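Boletín de Zisus, 15 de marzo de 2025

Nuevo paquete de papeles digitales: Killside

Ya está en la tienda el paquete Killside, con 19 papeles de fondo en formato JPG a 300 ppp y una hoja de siete etiquetas en PNG con transparencia. Los tonos van del gris pizarra al verde musgo y combinan con el alfabeto Waltley que publicamos el año pasado.

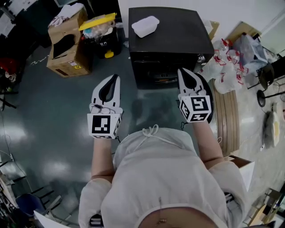 ¿Se pueden usar los papeles en álbumes que se venden a clientes?

Con la licencia personal, no. Hace falta la licencia comercial, que cubre hasta 200 copias impresas de cada diseño y se compra una sola vez.

Quienes descargaron la versión de prueba deben borrar la carpeta antigua antes de instalar la nueva, porque los archivos llevan los mismos nombres. La descarga ocupa 247 MB en un único ZIP.

Las plantillas Nambiar para tarjetas dobles siguen en revisión. Saldrán a finales de marzo, en PSD por capas y en TIFF.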